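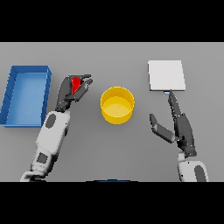 Setting up the sorting cell in simulation

Before anything is changed on the real Wonberg cell, it is changed in the simulator first. This page covers the usual set-up: loading the cell, placing the tray, cup and plate, setting the pinch, and checking where the right hand stops. Allow 30 minutes the first time.

You need a login for the workstation in the back office and the current cell file. If you don't have the file, ask Noemi Ruggiero.

1. Load the cell

Open the cell file and wait for both arms to appear in their parked position. Do not press Run yet. Check that the table height reads the same as the figure written on the card by the screen. If it doesn't, you have an old file. Close it without saving.

2. Place the fixed items

The blue tray goes on the left with its long side pointing away from the robot. The yellow cup goes in the middle, where both hands can get to it. The white plate goes on the far right, further back than the cup. Small errors in the tray don't matter much. Errors in the cup do, so type its position in by hand and don't drag it with the mouse.

Lock all three once they are placed. Unlocked items slide when a finger brushes them, and you will spend the afternoon wondering why the numbers have moved.

3. Set the pinch on the left hand

Open the left hand panel and choose Pinch, small part. The fingers should curl forward and meet the thumb with the part held between them. Close the hand in short steps. If the part jumps or shakes, the grip force is too high. Bring it down by 3 and try again.

Save the setting under your own initials. Gaetano Santoro merges them at the end of the month.

4. Check the drop

Move the left hand over the cup, open the fingers and let the part fall. Send the arm back to park before you judge the result, or the forearm may hide part of the cup. Then look down into it from the overhead view. A part resting on the floor of the cup is a pass. A part on the rim or on the table is a fail, and the usual cause is a hand that opened too early.

5. Check the right hand against the plate

The right hand should come up with the index finger straight and the thumb held out to the side. Stop the fingertip at the front edge of the plate. Zoom in, as from the normal view it is hard to tell touching from nearly touching. If the contact light comes on, back the arm off one step and store that position.
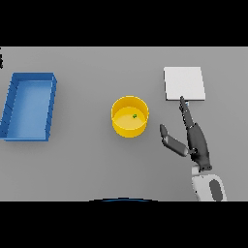

Robot Cell Support, Plasta Prunalthorpe

6. Save and hand over

Save the file with a new version number and write one line in the log saying what you altered. "Updated" is no use to the next person. "Cup position changed, right hand stop stored" is fine.

Copy the file to the shared drive. Ubaldo Gentile or Marisa Guerra will load it on the real cell, at low speed, with the guard closed. Please don't load it yourself unless you have been signed off.

Common faults

Error 613 on loading: the hand model is missing. Restart the program and load the file again.

Arm stops short of the plate: the reach limit is still set for the old Bortolotti table. Change it under Cell, Limits.

Fingers pass through the part: contact has been switched off, probably by somebody trying to speed up a run. Switch it back on and repeat steps 3 and 4.

For anything else, ring Inmaculada Palacios on extension 76.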